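Where Does Tap Water Come From?

Rain fills rivers and lakes, and some of it sinks deep into the ground. Pipes carry this water to a treatment plant, where dirt and germs are removed. Clean water then waits in a tank, often on a hill, so that its weight pushes it through the pipes to your home.

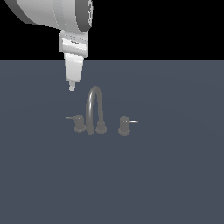

Piyumi Pathirana asked whether the water ever runs out. The Earth's water is used again and again — it returns to the clouds and falls as rain — but clean water takes work to make. Turn off the tap while you brush your teeth.
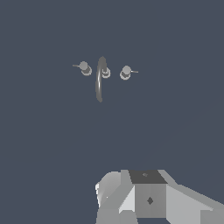
A faucet with a curved spout and two handles.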